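Sikico Handgreifer-Set: Demonstrationen aufnehmen ohne Roboterarm
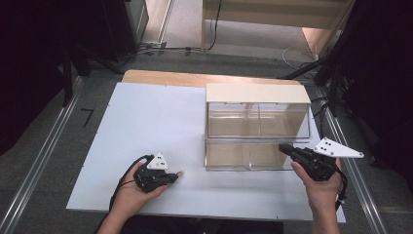 Ich baue das Sikico jetzt seit März weiter, und inzwischen traue ich mich, es als fertiges Set auf die Seite zu stellen! Angefangen hat es mit einem ziemlich banalen Ärger: Unsere Aufnahmen per Fernsteuerung waren zäh, der Arm stand ständig irgendwo im Weg, und nach einer halben Stunde hatte ich keine Lust mehr (die Daten sahen dann auch so aus). Also: Greifer direkt in beide Hände nehmen, Bewegung und Öffnungsweite mitschreiben, später auf die Maschine übertragen. Die Idee ist nicht neu, aber für kleine Schubladen und Klappen habe ich nichts gefunden, das mir schmal genug war.

Was im Set steckt: zwei schwarze Handgreifer, links und rechts, dazu die weißen dreieckigen Markerplatten mit den Punkten. Die Platten gibt es in zwei Größen. Ich setze links gern die kleine ein, dann kommt man näher an das Objekt heran. Beide Greifer hängen am Kabel. Ja, Funk wäre schicker, aber mir war eine saubere gemeinsame Zeitbasis wichtiger, und man gewöhnt sich schnell daran, das Kabel am Handgelenk vorbei nach unten laufen zu lassen.

Jetzt zum Ergebnis, danach fragen ja die meisten zuerst. Mit dem Projekt Tirnness habe ich 690 Demonstrationen an durchsichtigen Aufbewahrungsboxen mit Schubfächern aufgenommen. Durchsichtiger Kunststoff ist gemein, die Tiefenkamera sieht da gern mal hindurch auf den Tisch, und die Kanten spiegeln. Wir haben daraus eine Steuerung gelernt, die das untere Fach aufzieht, während die zweite Hand gegenhält. Auf dem Testarm klappte das in fast 80 Prozent der Versuche. Ohne die Markerdaten, nur mit dem Kamerabild, kamen wir auf 34 Prozent. Den Abstand hatte ich so nicht erwartet, und ich freue mich immer noch darüber.

Wo es hakt: Wenn die Box weit verdreht liegt, rutscht der Greifer beim Übertragen gern an der Schubladenkante ab. Ein helles Brett als Unterlage hat bei uns geholfen, auf dunklem Tisch haben wir noch zu wenig probiert. Und wer sehr große Hände hat, sollte vor dem Bestellen kurz schreiben, der Griff ist eher zierlich geraten.

Die Auswertung läuft über Pop, unser kleines Programm zum Schneiden und Abgleichen der Aufnahmen, das liegt jedem Set bei. Einarbeiten dauert einen Nachmittag, wenn die Kameras schon stehen.

Lieferumfang: zwei Handgreifer, zwei Markerplatten, zwei Kabel, Pop mit Beispieldaten
Lieferzeit: 6 Wochen ab Werkstatt Wasville
Preis: auf Anfrage, Hochschulen bekommen Rabatt
Stand der Seite: 18. September 2026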